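About the Purkisow Gripper Bench

We try out robot hands. That's the short version, and after two years of it we still get a kick out of opening a box with a new pair of fingers inside!

Purkisow is a small test bench for people who build, teach with or tinker with low-cost robot arms. We take grippers, arms, wrist cameras and controller boards, run them through the same set of everyday jobs, and write down how they did. Schools use our notes when they plan a class. Hobby builders use them to settle arguments. Every now and then a designer changes a part after reading them, and those are very good days around here.

How we got going

It began with one arm and one frustrating question: why did a gripper that looked great in the maker's video drop every third cup on our table? We printed a different set of fingers, then another set, and pretty soon we had a drawer full of them and a notebook nobody else could read. So we cleaned up the notebook and put it online. The first write-up compared stiff fingers with flexible ribbed ones, and the mail we got back (much of it disagreeing with us, in great detail) told us there was room for a lot more of this.

What we test

Our main list has 33 tasks on it. Pick up a cup by the rim. Hand a roll of tape from one arm to the other. Lift a flat part off a bare tabletop, which sounds easy and is still the one that humbles almost everything we try. Fold a cloth bag. Put a lid on, take it off again, and do it with the light turned down.

Each gripper gets 200 tries across a short version of the list before we publish anything. If it holds up, it moves on to the long run of 600, where we start to see screws working loose, ribs going soft and cables getting tired of being bent. We love the long run. A finger that feels wonderful in the first hour can be a different thing by the end of the week, and the only way to find that out is to keep going.

Arms and controllers get the same treatment. We check how well an arm comes back to the same spot, how it behaves near the end of its reach, and how much it sags with something in its grip. With controllers we care a lot about delay, and about how the thing feels in a person's hands after an hour of steering.

Cameras have turned into a whole branch of their own. A view from overhead shows you the table, but a view from the wrist shows you the last inch before the fingers close, and that inch is where most grabs go wrong. We try different mounts and angles, and we always look at how much of the picture the gripper itself takes up. Too much and you're steering blind; too little and you can't tell where your fingertips are.

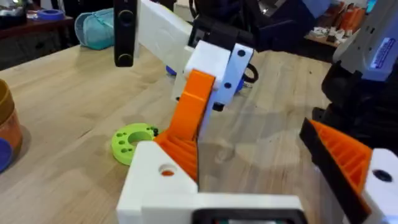
Our longest-running comparison is Skivum, a family of finger shapes we've been printing, breaking and reprinting since our second month. The current round looks at rib spacing and at what happens when you change the surface that does the gripping. We haven't picked a favorite. The closer spacing does better on round things, the wider spacing is kinder to soft ones, and we go back and forth over lunch.

Where we work

We share a building in Zendurholm with a print shop and a bike repair place, and the neighbors are very patient about the sound of motors. The bench is open to visitors in the afternoons, from 2 until we run out of coffee. Bring a gripper if you have one. Bring a strange object if you don't; several tasks on our list started with somebody pulling a thing out of a backpack and asking whether the arm could hold it.

School groups are welcome too, and students get to drive. Please write ahead so we can have two arms set up and charged controllers waiting.

Sending us something to try

We take finished products, kits and bare print files. We don't charge for testing and we don't sell parts. You'll get our notes before they go up, and if you think we mounted something wrong, tell us and we'll run it again. Print files should come with the material and settings you used. Spare screws are always appreciated, and a Phillips head will make us especially happy, as we own far too many of those drivers.

Page last updated in June

Contact: use the form at the front desk page or stop by the bench | Copyright Purkisow, Zendurholm | Back to top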